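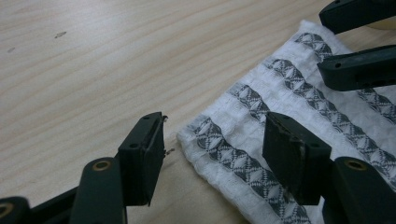
How big is the print once it's out of the tube, and will it fit a standard frame?
Each sheet measures 50 x 70 cm with a narrow white margin on all four sides, so it drops straight into an ordinary 50 x 70 frame from any high street shop with no trimming at all.

The Ojeda Exhibition Posters, 1889 to 1914
Set of 4 art prints, Stikix Editions

If you have ever stood in front of a poster from the years before the First World War and wondered how anybody managed to get that much colour out of a few slabs of limestone and some greasy ink, then this is a set we have been wanting to put in front of you for a very long time. The four sheets come from the Ojeda collection, a family archive of 1,126 posters, handbills and printed programmes that was put together over three generations and kept (very sensibly) in flat drawers, well away from the sun.

Choosing was agony! Ignacio Barrientos, who looks after the collection and knows it far better than we do, sent us a first list of 119 favourites and then, when we wrote back in mild despair, helped us whittle it down. We settled on a theatre bill with a wonderful curling border of lilies, an advertisement for an electric tramway, a notice for a winter art salon and a bicycle poster whose rider looks enormously pleased with herself. They were all drawn within twenty-five years of one another, and you can watch the style loosen and then straighten out again as the new century gets going, with the whiplash curves of the theatre bill giving way to the flat blocks of colour in the tramway sheet.

Printing and paper
The originals were photographed flat and the colours matched by eye against the sheets themselves, which took us most of January. We haven't tidied them up very much. Fold lines have been softened a little, but the small slips where one colour sits slightly outside its outline are still there, as they should be in a lithograph, and so is the tax stamp in the corner of the salon notice. The paper is Zernis Natural, a heavy uncoated stock with a slight tooth to it, and it takes the deep greens beautifully.

The booklet
Tucked in with every set is a short booklet by Ignacio on the four posters, the workshops that printed them and how they came into the family's hands. It's a lovely read with a cup of tea.

Details
Size: 50 x 70 cm each
Paper: Zernis Natural, uncoated, off-white
Edition: 337 sets, numbered on the booklet
Packing: rolled in tissue in a stout card tube
Frames: sold separately, see the Jondberg oak and black ranges

Delivery
Orders placed before noon on Wednesday go out the same week. Once your set arrives, let the prints lie flat under a few heavy books overnight before framing.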